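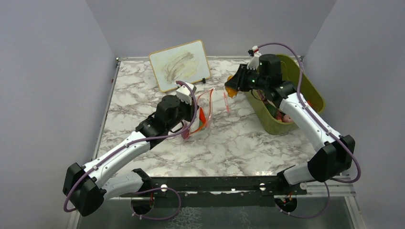 Marble-patterned tabletop, grey walls and a clear plastic bag with something red and orange inside.

I have been meaning to write about packed lunches for ages, and our trip to Dastonbridge in July finally gave me the push. It's only 91 miles from our door, but we've never once managed it without stopping to eat, and I've come to believe that the stop is the best bit of the whole outing (don't tell the people who run the castle).

When I was small my mother made egg sandwiches for every journey, wrapped in greaseproof paper and folded like a parcel. By ten in the morning the whole car smelled of them and I would have given my entire pocket money for a bag of crisps. Now I'm the one up at six boiling eggs, and I love them! I put in a little mustard and far too much cress, and I butter right up to the crusts, as she did.

This time we pulled in at the lay-by above Steluvero, the one with the stone wall and the view down to the river. I'd packed the egg sandwiches, a pork pie, cherry tomatoes, some rather bruised plums and a flask of tea, plus half a fruit loaf that was meant to last us until Sunday tea-time and didn't. It rained a bit. We ate with the boot open over our heads, and a very bold jackdaw had most of my crust.

We did get to the castle in the end, by the way, and it was lovely, though the café wanted £10 for a toastie and I felt terribly smug walking past it. Next month I'd like to try cold new potatoes with mint, if I can find a tub with a lid that stays on.

Filed under: Days Out, Food & Flasks

2,108 views | 400 shares | 3 comments

Fang
Egg and cress every time. We add a spoonful of salad cream, which my husband says is cheating.

Bundisent
I know that lay-by! The jackdaws there had a whole sausage roll off me.

Fang
Do post the potatoes if you make them, I've got mint coming out of my ears.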